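Print this page | E-mail this page

Last updated: September

TIRNVILLE HOUSING OFFICE OPENS APPLICATIONS FOR KITCHEN ELECTRICAL SAFETY GRANTS

Grants to cover outlet replacement and rewiring in older homes; first work to begin in the Samonte district

TIRNVILLE – The Tirnville Housing Office today announced the opening of applications for its Kitchen Electrical Safety Grant, a new program that will help owners of older homes replace worn outlets, add protected circuits and bring kitchen wiring up to the current town code. Applications will be accepted through the end of September.

The program follows a review of housing records carried out by the Office earlier this year. The review identified 1794 homes in Tirnville with kitchens that have had no permitted electrical work since they were built. Of these, 754 are in the Samonte district, where most houses went up before the town required ground-fault protection near sinks and counters.

"Many of our residents are running modern kitchens on wiring that was put in for a toaster and a radio," said Charito Espiritu, Director of the Tirnville Housing Office. "The repairs are not complicated, but they do cost money, and families have been putting them off. This grant is meant to remove that obstacle for the households that need the work most."

Under the program, approved homeowners will receive an inspection by a licensed electrician at no charge. If the inspection finds that work is needed, the grant will pay the full cost of replacing kitchen outlets and up to half the cost of new wiring or panel upgrades. Landlords may apply for buildings with no more than four units, provided that rents are not raised as a result of the work.

Inspections and repairs will be carried out by Motov Electric, which was selected after a public bidding process. The company will assign three crews to the program, with the first starting in Samonte and the others moving to the Halla neighborhood once inspections there have been scheduled.

"A kitchen inspection takes less than an hour in most houses," said Benjie Calimlim, Program Manager at Motov Electric. "We test every outlet, check the circuit behind it and look at what is normally plugged in. The owner gets a written report before we leave, whether or not any work is recommended."

The Office also reminds residents of the following general guidance, which applies to all homes regardless of age:

Coffee makers, toasters and other heating appliances should be plugged directly into a wall outlet. Extension cords and power strips should not be used for these items.

Outlets that feel warm, make a buzzing sound or no longer hold a plug firmly should be taken out of use until they have been checked.

Protected outlets should be tested monthly by pressing the test button on the cover, where one is fitted.

Cords should be kept clear of sinks and stovetops. 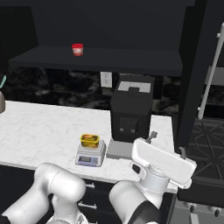 Computer rendering of a kitchen counter with a two-socket wall outlet above the coffee machine.

Application forms are available at the Housing Office counter in Tirnville Town Hall and at the Samonte and Halla branch libraries. Applicants will need proof of ownership and a recent utility bill. Households that have already paid for kitchen electrical work this year may apply for partial repayment if a permit was issued before the work began.

Applications will be reviewed in the order received, with priority given to households that include an older adult or a child under four. Applicants will be notified of a decision by mail. Those who are not approved in the first round will remain on the list and do not need to apply again.

An information session for homeowners and landlords will be held in the Town Hall meeting room in September, beginning at 6:30 p.m. Staff from the Housing Office and Motov Electric will be present to answer questions and help residents complete their forms.

About the Tirnville Housing Office
The Tirnville Housing Office administers home repair, rental assistance and code compliance programs for the Town of Tirnville.

Media inquiries: Office of the Director, Tirnville Housing Office, Town Hall, Tirnville

Print this page | E-mail this page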